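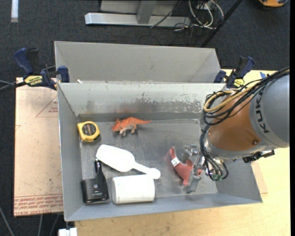 Zellton Toy and Tool Library
Minutes of the general meeting, July

1. Opening
The meeting opened at 7 pm. The minutes of the previous meeting were accepted as circulated. Members then considered the state of the returns bins. It was noted that odd items continue to be placed together regardless of category, and that the grey metal bin held a yellow tape measure alongside an orange dinosaur and a white scoop. Scuffing and flaked paint on the inner wall of the same bin were also noted. Agreed that tools and toys be sorted into separate bins at the close of each Tuesday session.

2. Catalogue
The catalogue lists 1,116 items, of which 937 have been checked against the shelves. The remainder will be checked before the next meeting. Items without a tag are to be held at the desk — they are not to be lent.

3. Bin repairs
A quote from Nirkis for repainting was tabled. Moved that the quote be accepted, with the colour to remain grey. Carried.

4. Storage
The offer of 20 shelf trays from Holtanano was accepted with thanks. Labelling deferred.

5. Other business
Parking behind the hall was raised — no decision was made.

The meeting closed at 8.20 pm.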